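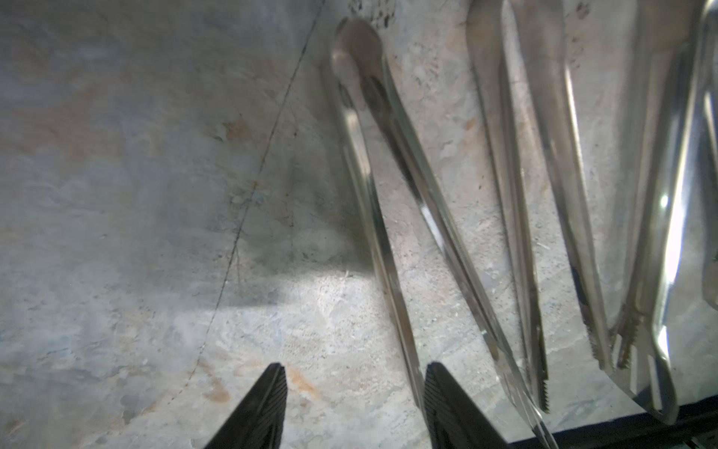

Home Catalog Serving & Prep Care Guides Trade Accounts Contact

Search products, item codes

Jullard Utility Tongs, Metal, Polished Finish

The Jullard is a one-hand serving and prep tong for buffet lines, salad stations and home kitchens. It has two arms joined at a rounded hinge end, with a folded channel running along each arm for stiffness. The arms taper toward the tips. Spring action is outward: the tong rests open and closes under hand pressure.

Construction

The hinge end is formed wide so that it sits against the palm. A narrow metal tab is set inside the hinge, between the arms. The tab is part of the tong and should not be bent, filed or removed. Tongs returned with a missing tab are not covered under the replacement terms.

Channel edges are rolled on the outer face. The inner face of the channel is left open so it can be reached with a brush.

Tips

The standard tip is serrated, with small, evenly spaced teeth along the inner edge. It is intended for leaf salads, cut vegetables, bread rolls, cooked pasta and sliced meat. It will mark soft pastry and ripe fruit. For those items, order the Pace flat tip, listed separately under Serving & Prep.

Finish

Polished on all outer surfaces. The finish shows fingerprints and water spots, more so under direct lighting. Fine hairlines appear with normal use and do not affect function. Customers who want a surface that hides wear should look at the Lustden brushed series, which has the same arm profile and the same hinge.

Ordering

Sold singly or in a set of 4. Sets are packed nested and closed, with a paper band around the arms. Trade cartons hold 20 tongs. Mixed cartons (Jullard with Pace) can be made up on request but ship separately from standard orders.

Cleaning and storage

- Wash before first use.
- Dishwasher safe. Load open, tips down, with the channels facing the spray.
- Dry the hinge with a cloth. Water held behind the tab will leave a mineral ring.
- Do not use steel wool or chlorine cleaners on the polished surface.
- Lay flat on a counter or hang from a rail. Do not store under load with the arms clamped shut - this shortens the spring.

Checking spring tension

Close the tong fully and release it. Both arms should return to the rest position without help. If one arm lags, clean the hinge and repeat the check. A tong that still lags should be taken out of service. Do not spread the arms past their rest position to restore tension, as this can crack the metal at the hinge.

Replacement terms

Hinge and spring are covered for 2 years from the date of purchase. Surface wear, bent tips and damage from open flame are excluded. Send the item code and proof of purchase to Ivone Fagundes at the Jancombe service desk. Trade customers should go through Lutz Lenz and include the carton number.

Page revised March 9, 2022: tip section reworded, carton quantity corrected.

We use cookies to remember your cart and measure site traffic. Accept Manage settings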